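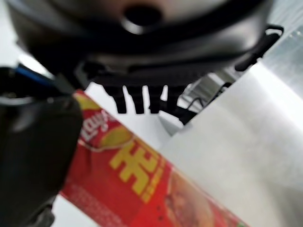 How Paper Is Recycled

A guide for pupils aged seven to eleven
Published by the Atgate Museum of Paper, Learning Department

Paper is used every day at school and at home. Books, envelopes, cereal boxes and birthday cards are all made from it. When people have finished with paper, much of it can be turned into new paper. This guide explains how that is done.

What is paper made of?

If you tear a sheet of paper slowly and look closely at the torn edge, you will see tiny hairs. These are called fibres. Most of the fibres in paper come from wood. Each one is very thin, and in a sheet of paper they lie across one another in every direction, like a heap of dropped straws.

Fibres hold on to each other when they dry. When they are soaked in water, they let go again. Recycling works because of this.

Step one: collecting and sorting

Paper is collected from homes, schools and offices and taken to a sorting centre. Cardboard is kept apart from office paper, and newspapers may be kept apart from both. Things that do not belong, such as plastic bags, food and glass, must be taken out. Paper that is greasy or covered in food cannot usually be recycled, as grease does not mix with water and leaves marks in the new sheet.

The sorted paper is pressed into large blocks called bales and sent to a paper mill.

Step two: making pulp

At the mill the bales are dropped into a very large tub of water called a pulper. A blade at the bottom turns and stirs, and the paper breaks up into a grey, lumpy mixture. This mixture is called pulp. It looks rather like thin porridge.

Step three: cleaning

The pulp is passed through screens, which are sieves with small holes or slots. Staples, paper clips and bits of glue are caught — the fibres slip through. If the mill is making white paper, the ink must be removed as well. Air is blown into the pulp with a little soap. The ink sticks to the bubbles, rises to the top as a dirty foam and is skimmed off.

Step four: making the sheet

The clean pulp is mixed with a great deal more water and spread over a moving mesh. Water drains away through the mesh and the fibres settle into a thin, wet layer. Heavy rollers squeeze out more water. The sheet then travels over heated rollers until it is dry, and is wound on to a huge reel.

Can paper be recycled for ever?

No. Each time paper is recycled, some of its fibres break and become shorter. Short fibres do not hold together so well. After several turns they are too short to be used and are washed out with the water. For this reason many mills add some new fibres from wood.

Words to know

Bale: a large block of pressed paper.
Fibre: a very thin thread. Paper is made of many fibres.
Mesh: a kind of net with small holes.
Pulp: a soft mixture of fibres and water.

Something to try with an adult

Tear two sheets of old newspaper into small pieces and leave them in a bowl of warm water overnight. In the morning, mash them with a fork until no large pieces remain. Spread a thin layer over an old sieve, press it gently with a sponge and turn it out on to a clean cloth. Leave it in a warm place until it is quite dry. Do not pour leftover pulp down the sink — it may block the pipe. It can be put on a compost heap.

Visiting the museum

School groups may make their own sheets in the Dendudmont Room from April until the end of the summer term. Teachers should write to Kanako Ebihara in the Learning Department to arrange a visit. Each group may bring up to 70 pupils.

Text by Zeeshan Dhanial. Checked by Khrystyna-Mariia Kostiuk.
Last reviewed 6 January 2019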